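Reports > Britdale Furniture Renewal > October progress

Last updated: Monday, 4:10 p.m.

Progress report: tabletop refinishing, Britdale reading room
Prepared by Homa Esfahani for Delphine Boateng, Canex fund

You asked whether the refinishing is worth extending to the upstairs rooms. My short answer is that I would not commit the money yet.

The work downstairs is finished and it was done on schedule. Emmett Kasprzak cleared the tables for nine days, the old coating came off, and Ibarra applied the new finish. I have no complaint about how they ran the job. My doubts are about what we were told the finish would do.

The Ibarra proposal promised a surface that would "hide everyday wear." I don't see how it can. The wood is pale, and with the grain left showing, even a tiny dark speck in the middle of a table draws the eye. 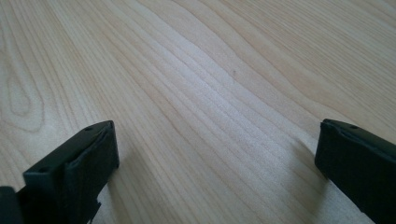 Barrett Begay likes the result and says readers have told him the room feels brighter. That may be so, but the blinds were taken down the same week, and I would not credit the tables with all of it. The wavy grain is handsome. It was also there before we spent anything, under the old coating.

Costs are a second concern. The grant allowed $1,000 for upkeep, and we have used $154 of it on cleaning supplies alone. Volker Buschmann believes this will level off once staff stop using the old spray. He has no figures for that, and I have asked him for some.

I also asked Ibarra how often the finish needs renewing and got two different answers. I want one in writing.

Until then, I suggest the following:

- Hold the upstairs order through the winter.
- Keep a log of marks and repairs on the downstairs tables.
- Get a second quote from Luvside, including renewal.

The next report will include the log and whatever Volker sends me.

3 comments | 2 shares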